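I finally made it to the open day at Wendau, and I'm so glad I skipped the early talk and went straight to the practice room (the coffee line was 35 deep anyway). I'd gone mostly for the machines, but what I came home with was a house rulebook. It runs to 76 pages, and the part on working around furniture takes up 17 of them!

The rule they kept coming back to covers anything on casters. Treat a rolling chair as a load that can move by itself, so both feet flat before the hand closes, and no person between the robot and the desk. Trailing cables get their own page too. Brokeck, the outfit that wrote the first version back in November, wanted cables off the floor completely, and Wendau softened that to "kept clear of the stepping side" - which I can live with, though I'd have fought for the stricter one.

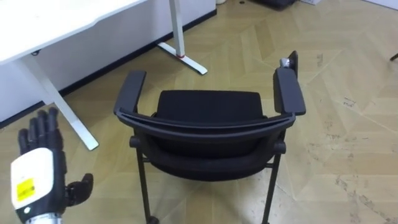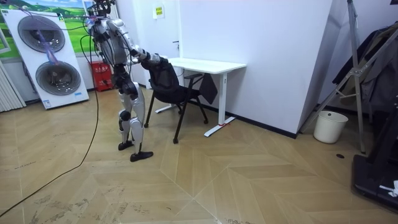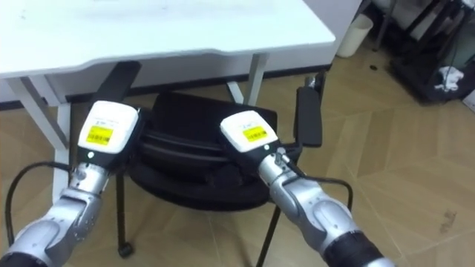

An office chair, a white desk and a humanoid: chapter 6 of the rulebook.

Farah asked from the back row whether any of this holds up outside a practice room, and added that at Trusudau the floor markings had worn away long before anyone got around to updating the sheet. The answer was that markings are now checked at the start of every shift and the sheet gets signed right there. Fair enough, but I'd like to see a few of those sheets filled in.

I picked up a paper copy at the door, and I've already started scribbling on the cable page. The next open day is at Trusudau, and sign-up closes 13/07/2026.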